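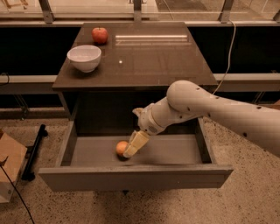

Tue 21 April - sourdough / rye keeping trial, bench notes

Picking up from last week's page. Gotovent flour came in, two sacks, both the coarse rye. Wanted one coarse one medium but the Tunstall depot only had coarse. Fine, use it.

Starter: fed 7 am, doubled by noon, smelled sharp, a bit like nail polish. Too long between feeds over the weekend. Gave it a second feed and pushed the mix back to mid afternoon.

Batch A
800 g flour, half rye half bread. Water by feel after the first pour, bad habit, write it down next time. Salt as usual. Dough slack, stuck to everything. Scraped down the bowl twice.

Batch B
Same flour weight, but a third of the rye scalded first with boiling water and left to cool under a plate. Much easier to handle. Darker too. Tasted the scald before it went in, sweet, like cereal milk.

Batch C
Was going to be B plus grated apple, squeezed out in a cloth. Skipped the squeezing becuase the cloth was in the wash. Expect it to run wet. The Lutotville recipe says peel on, so peel on. Grater is dull, needs replacing, I keep writing this.

Proof
A slow. B ready first, dimpled back nicely. C somewhere in between, hard to tell with that much moisture in it. Left C an extra 3 hours in the cool cupboard and then lost my nerve and baked it.

Bake
Oven reads hot again. Stone thermometer and dial don't agree, went with the stone. Steam from the old roasting tin. A split down one side, shaped too tight. B best crust of the lot. C pale on the bottom, gave it longer out of the tin and straight on the stone.

Cooling on racks now, do NOT cut before tomorow. Rye needs the rest, last time somebody cut a warm one and we had gum on the knife and no usable crumb photo.

Keeping test
Half loaves, cut face down on the board, one set in paper, one in the Hamutura tins. Squeeze and sniff daily, note first mold. Last round the tins kept the crust soft and molded sooner, paper went hard but stayed clean. Want to see if the scald changes that.

Costs: 3,223 on the bakery account after the flour. OK until June if we don't buy the mixer bowl.

To do
- order medium rye, ask Tunstall before driving out
- new grater
- 192 labels left, enough
- write down the water!!
- move starter to the smaller jar, feed before leaving Friday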